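Changing the beds in January (and a bit of February)

I said I'd write about the back bedroom once it was finished and, well, it isn't finished, but Yara keeps asking so you're getting it half done.

We moved to Vadthorpe two winters ago and that room has been the dumping ground ever since. Coats, the ironing board, a lamp from Marnbridge market that I was definitely going to rewire. Then my cousin Estela rang in January to say she was coming to stay with the little ones, and suddenly I needed a proper bed in there with proper bedding on it — and somewhere to put my feet when I walked in!

The first afternoon was just carrying things out. I'd make a pile for the charity shop, put the kettle on, come back and take half of it out of the pile again. Didier is much tougher than me. He held up a fondue set and didn't even say anything, he just looked, and off it went.

Then the bedding. I had a lovely plain set in my head, oatmeal or a soft grey, like you see in the magazines. What I had in the cupboard was a good thick winter quilt from when my own two were small, and a heap of odd pillowcases. I priced up new ones and shut the laptop again. Quilts cost HOW much? So the old one got a wash and a long go on the line whenever the rain let up, and I've quite come round to it. It's warm, it's soft from years of washing, and a small child is never going to complain that it doesn't go with the curtains.

Still to do: the skirting behind the door, a shade for that lamp (yes, I kept it), and a hook or two for dressing gowns. If anyone knows how to get old sticky tape off a painted wall without taking the paint with it, please leave me a comment. I've tried warm soapy water and it only made the tape slimy.

Bedding for visiting children ought to be cheerful, that's my view now, and I've stopped apologising for mine. Nobody could be gloomy under monkey faces and great diagonal bands of pink and turquoise, and the red polka dots on the white bits are my favourite part. Estela says her youngest will want to take it home with her. She can ask me again in ten years! 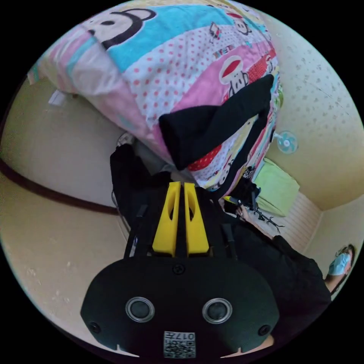
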